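Fit the legs before you move the Pronberg armchair into place. Allow 20 minutes.

1. Turn the chair on its back on a clean blanket.
2. Screw in the 4 legs by hand, then tighten each a quarter turn.
3. Stand the chair upright and press on the front of the armrest. It should not rock. 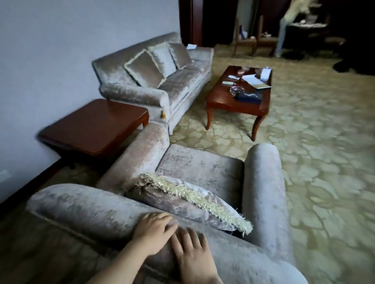

*Armrest in crushed velvet, with matching fringed cushion.*

**Caution:** Do not drag the chair – lift it with 2 people.

## Care

4. Brush the velvet with a soft, dry brush.
5. Blot spills with a white cloth. Do not rub. 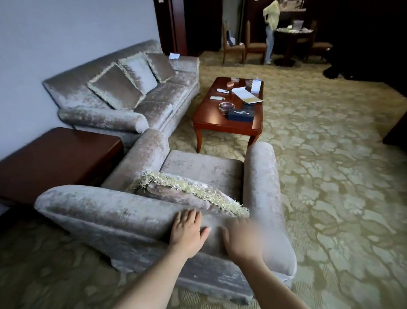

Udell wrote to us that the legs worked loose again by December and needed another quarter turn. Check them twice a year and after every move.

**Note:** Keep the chair away from radiators – heat flattens the pile.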